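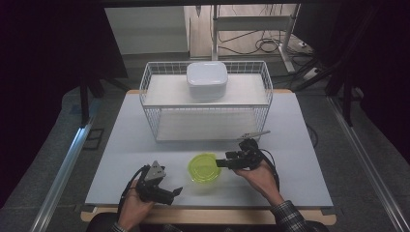
4.2 Grasp Timing and Gripper State

The planner takes as input a head-camera view and the width reported by each hand-held gripper. Both streams are resampled to 30 Hz before training. Cable readings arrive late relative to the video, so we shift them by a fixed 115 ms, measured once per gripper pair with the Forier timing tool.

Contact is labeled in software. A grasp starts when the width stops changing for 90 ms while the closing command is still active. Thin lids and rims gave the most false starts, and for these the threshold was set by hand.

Figure 3. Tabletop setup with a two-tier wire rack, a lidded white container on its upper shelf, and a round yellow-green container between the two grippers.

Left and right actions are predicted jointly in chunks of 40 steps.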